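Getting a House Ready for Viewings: Household Tips

Most of the work in selling a house is ordinary housework done in a sensible order. The notes below come from the Ronport office, where Nazareno Rinaldi keeps the list and Sinan Akbulut adds to it after each round of viewings.

Two weeks before

Start with the rooms you use least. Spare rooms fill up with things meant for somewhere else, and buyers do open the door. Box up what you won't need before the move and label two sides of each box, so you can still read one when they are stacked.

Change every dead light bulb and use the same colour of bulb throughout a room. Oil the hinges. Bleed the radiators if the tops are colder than the bottoms.

Limescale on taps comes off with white vinegar on a cloth, wrapped round and left for half an hour. Don't do this on gold or brass finishes. Rinse well and dry with an old tea towel.

The day before

Clean the inside of the windows first, then the sills, then the floor. Wash the kitchen bin with hot water and washing-up liquid and leave it outside with the lid off. Descale the kettle.

Small dents in carpet from furniture legs will lift if you put an ice cube in each one, let it melt, blot it and work the pile up with a fork.

If there are scuffs on painted walls, try a damp cloth before anything stronger. Melamine sponges take the sheen off silk paint, so test behind a door.

Wood-grain surfaces and clothes

Wipe wood-grain surfaces along the grain with a well-wrung cloth and dry them straight away. Spray polish leaves smears that show up in low sun. Knitwear should be folded and put in a drawer. Hangers pull the shoulders out of shape, and a wardrobe with gaps between the clothes looks bigger to a buyer. Do up the buttons before folding.
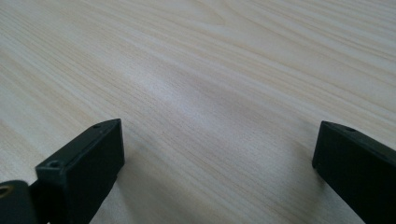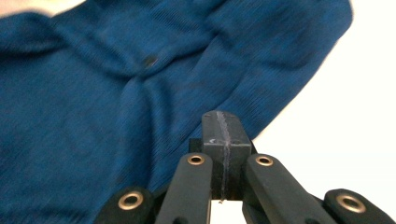 On the morning

Open the windows for twenty minutes, then shut them if the road is busy. Put the toilet lids down. Empty the washing-up bowl and put it under the sink. Take pets out with you, along with their bowls and bedding.

Saturday viewings often run back to back, so leave the hall clear for coats and prams. Turn on the lamps in any room that faces north.

Papers to have ready

Keep the boiler service record, window guarantees and last year's council tax bill in one folder. Buyers ask for running costs more than anything else. One seller had her yearly figure, £1,649 for gas and electricity, written on a card by the meter, and it saved a good many phone calls.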